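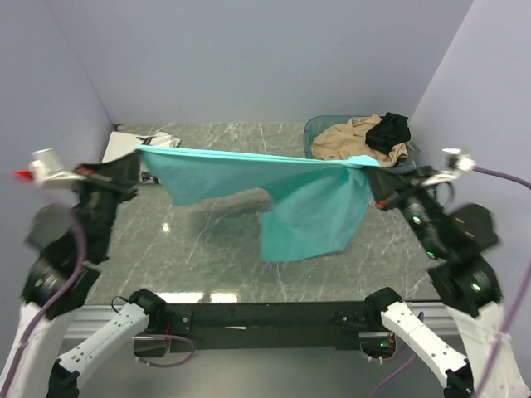 Wanda Calloway learned to fold in the linen room of a hotel, and she still cannot pass a badly folded towel without taking it by two corners. "My hands go there first," she told me. "Then I remember that I am in another person's house."

We met on May 16, 2023 in the back of the Kernwood laundry in Hodley, where she teaches an evening class on household linen. It is a small class, six people at most, and it costs nothing if you bring your own cloths. I had expected to talk with her about stains. She wanted to talk about corners.

"Everything starts with the top edge," she said. "You take two corners of the same side and you pull until the edge is straight. Only the edge. The rest can hang how it likes, it can be ugly, it can make a big point on one side. People look at the ugly part and they begin to fix it. Leave it."

I asked why so many of us fix the wrong part. She thought about this for some time. In her opinion we are afraid of large cloths and want to make them small quickly. Her students often fold a tablecloth in half before they have found all four corners, and then there is a twist inside which they discover only at the end.

She prefers to work over a table with a hard, smooth top. Stone is good, she says, and so is anything that does not catch the threads. A bed is too soft for her taste, and she dislikes an ironing board for this work. "The board is for ironing. It is too narrow, and the cloth is always falling from one side."

Her method for a big cloth is plain. Hold the top edge tight, lower the bottom edge to the table first, then walk the cloth backward so that it lies down by itself. Smooth it from the middle to the sides with the flat hand. After this, the first fold.

Xolani Mkhize joined us when we were already drinking coffee. He took the class in April and now helps her to prepare the room. Before that he was a cook, and he says his dish cloths lived in a ball in the drawer. "I had perhaps three good ones, and I never knew where they were," he said. "Now I fold them in thirds and stand them up. I still do it slowly."

The two of them do not agree about thirds. Calloway folds in half and in half again, as she was taught, and she puts the folded side toward the front of the shelf. Mkhize finds that halves make a packet too wide for his drawer. They argued about it in front of me with much pleasure, and he went to get a cloth to show me, and she corrected his corners.

About wrinkles she is more relaxed than I imagined. A light cloth will keep some creases if it has been sitting in a basket, and she does not iron for everyday use. She shakes it once, holds it by the edge for a moment and lets the weight do a little. "If guests come, I iron. If it is for my bread, no."

Her next class at Kernwood will be about fitted sheets. I said that I have never managed to fold one. "Bring it," she said. "Bring the worst one."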